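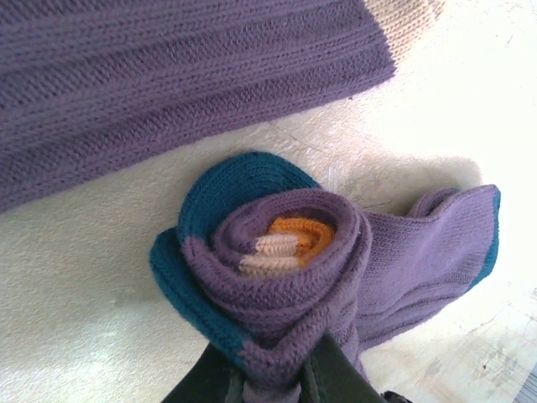
Finn Rieger asked after the April session whether participants in a textile wear study have to give up their own clothes for the duration. They do not. All garments under test are supplied by Clasness and remain its property until the final return. Participants continue to wear their own clothing on days outside the wear schedule.

Call for participants: knitwear wear and wash study

Clasness is recruiting 105 adults for a home-based study of pilling, shrinkage and shape retention in knit garments. The study compares two yarn blends, referred to in all paperwork as Purnon and Sial. Participants are assigned to one blend and are not told its fiber content until the study closes.

Duration and workload

The study runs for 6 months. Each participant receives one sweater and a set of socks in the assigned blend. Garments are worn on scheduled days for at least six hours, washed at home according to the supplied instructions, and dried flat. A short log entry is required after each wear and each wash. Garments are mailed to the Lurnon laboratory at the midpoint for measurement and returned to the participant. Postage is prepaid in both directions.

Eligibility

Applicants must:
- be 18 or older
- have a washing machine at home with a cold gentle cycle
- have no known allergy to wool or wool grease
- be able to receive packages at a fixed address for the full study period

Households may enter one participant only. Employees of yarn or detergent manufacturers are not eligible. Commercial laundries and shared coin-operated machines do not meet the washing requirement.

Conditions of use

Garments must not be tumble dried, ironed, bleached, dry cleaned or treated with a fabric shaver. Detergent is supplied and no other product may be used. Snags, holes and stains are to be recorded in the log and left unrepaired. A damaged garment does not disqualify the participant.

Payment

Participants who complete the study receive $300. Those who withdraw after the midpoint measurement and return all garments receive $122. No payment is made for withdrawal before the midpoint. Payment is by check or bank transfer after the final return has been checked in.

How to apply

Request the screening form from the Clasness study office by mail or phone. Completed forms must be received by 11/17/23. Applicants will be notified of the outcome in writing. Questions about the wash instructions should be marked for the attention of the Lurnon laboratory.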